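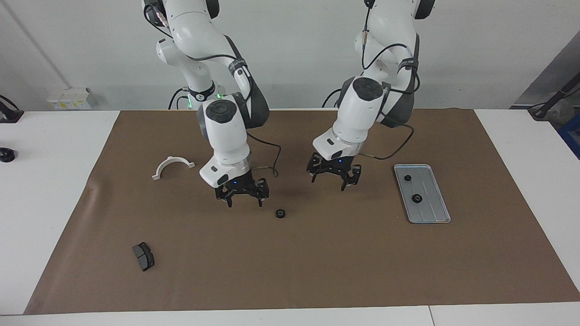

Our two arms over the brown mat, with the silver tray on the right.

I help run the after-school robotics club at Dunton, and we've had the Plistine parts sorting kit since December, so I think I can finally say something useful about it to other clubs wondering whether to spend the money (we paid 250 for ours, arms not included, of course!).

The kit is a shallow metal tray, a big brown mat and a box of loose parts to pick up. The parts are what sold me. Our old Godov set was all foam cubes, and after one term the kids could stack cubes in their sleep. With this one they get a brake pad, a white half-ring bracket and little black rings with a hole in the middle, and every one of those wants a different grip. The bracket kept two of our teams busy for weeks – it has a tab at each end, and they argued cheerfully over whether to go for a tab or the arch.

The black rings are my favorite. They're small and they lie flat, so a two-fingered gripper has to come straight down and get the opening right. One team logged 300 tries at ring into tray before the Majali meet and came home very proud of themselves.

Now for the grumbles. The mat wrinkles near the edges, and I've tried everything short of ironing it. It's also shorter than our table on both sides, so we have white strips showing left and right, and the kids had to teach their program where the mat stops. The tray is shiny, too, and under our ceiling lights that gave the vision group some real headaches. And the printed guide is only 10 pages, mostly about unpacking.

Would I buy it again? Yes, and I'd order spare rings with it, as they roll under cabinets like you wouldn't believe. Clubs with one arm will get plenty out of it, but if you have two, try the handover challenge at the back of the guide. Ours are still working on it.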